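When the gripper lets go of nothing

Robotics
July issue

The fault that stopped the Ziveck kitchen trials for 3 weeks did not look like a fault in the logs. Every joint reported a normal position. The gripper reported a closed state and a holding force inside its limits. The arm lifted, moved across the worktop and opened its fingers over the target, and the controller recorded a completed task. The lid it was supposed to be carrying was still on the pot.

Ziveck runs its household manipulation work from a test flat in Pemside. The arm is fixed above a domestic counter and works through a set list of jobs: lids, cups, bottles, switches. Between January and April the success rate in the controller's own records stayed high. A review of the video for 100 lid lifts told a different story. In 5 of them the gripper had closed on air, and all 5 had been logged as successful.

The cause was in the force reading. The gripper, supplied by Mrema, does not measure contact at the fingertips. It estimates holding force from motor current, and the estimate includes friction in the drive. When the drive is new the friction is small and the software subtracts it as a fixed value. On this unit the friction had risen with use. After 330 hours of operation the current needed to close the empty fingers was enough to pass the threshold for a light object.

A missed lid is a nuisance. The safety review was more concerned with what the arm did afterwards. Once the controller believed it held something, it switched to its carrying profile, which raises the speed limit and relaxes collision detection to allow for the extra load. An empty gripper was therefore crossing a counter with glassware and heated appliances on it while less sensitive to contact than it should have been. One drinking glass was broken in March. The incident was put down to poor placement at the time and no further check was made.

Three changes followed. The friction value is now measured at the start of each session, with the fingers closed on nothing, and the session will not start if the result has drifted too far. Finger position is checked against the expected width of the object – a test the original software could have run but did not. Finally, the relaxed collision setting has been removed altogether. The arm is slower as a result.
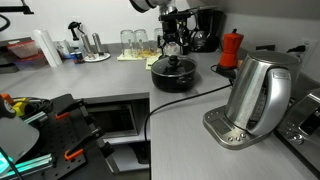
What the standard does not cover

Flonemen, the test house that reviewed the incident, points out that none of the checks it normally applies would have caught the problem. They deal with stopping distance, contact force and emergency stops, and the arm passed on each. Whether a machine is right about what it is holding is left to the manufacturer. Flonemen has asked for drive friction to be recorded at every service, and Mrema has agreed to publish a wear limit for the unit.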